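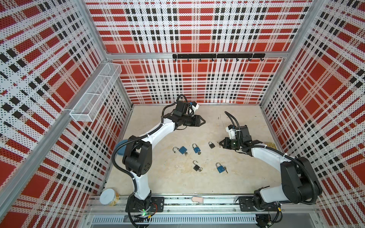

*Padlocks, blue and black, with keys*

## About Bonell

Bonell supplies padlocks, keys and small locking hardware to schools, sports clubs, allotment societies and workshops. We started with a counter in Arkdale and still trade from it, along with a store at Pesiswood where most of the stock is kept.

Most of our orders are small. A school wants a set of locks for its changing rooms, or a club has lost the key to a gate and would like two new locks that open with the same one. We keep records of 267 regular customers and, with their permission, a note of which locks they hold, so that a repeat order matches what is already on the doors.

### What we do

- Padlocks sold singly or in sets, keyed alike or keyed to differ
- Spare keys cut and tagged
- Sorting of mixed locks and loose keys
- Advice on shackle size, by telephone or at the counter

The sorting service began with a box from Costache, a storage business that had taken over a building and found 1,131 locks and keys in it. It took us three weeks to match what could be matched. The rest went for scrap.

### How we sort

Colour comes first. Many customers use one colour for one corridor or one team, and it is the quickest way to split a box. Next we look at whether a key is already in the lock or on a ring beside it. Those pairs are tried and tagged before anything else is touched. Locks that are open with no key are set aside -- they should not be snapped shut until a key has been found.

Every pair is tried twice, once by each of two people. A key that turns stiffly goes back for a drop of graphite and another try.

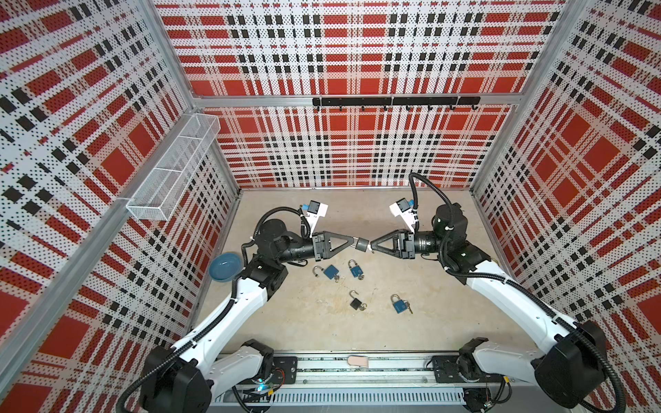
Emilian Radu wrote to us after his order that he had been ready to throw the whole lot out, and that the tags alone had saved him an afternoon of trying keys in the rain. He did ask for larger writing on them, and the tags have been bigger ever since.

### Visiting and ordering

The Arkdale counter is open by appointment. Please bring the old lock if you have it, or measure the shackle across and write it down. Orders can be collected from Pesiswood if arranged beforehand -- ring the bell at the side door.

Boxes for sorting should be marked with your name and a telephone number. We aim to return them within around 2 weeks, though October is slower on account of the school orders.

Page last revised 30 May 2020.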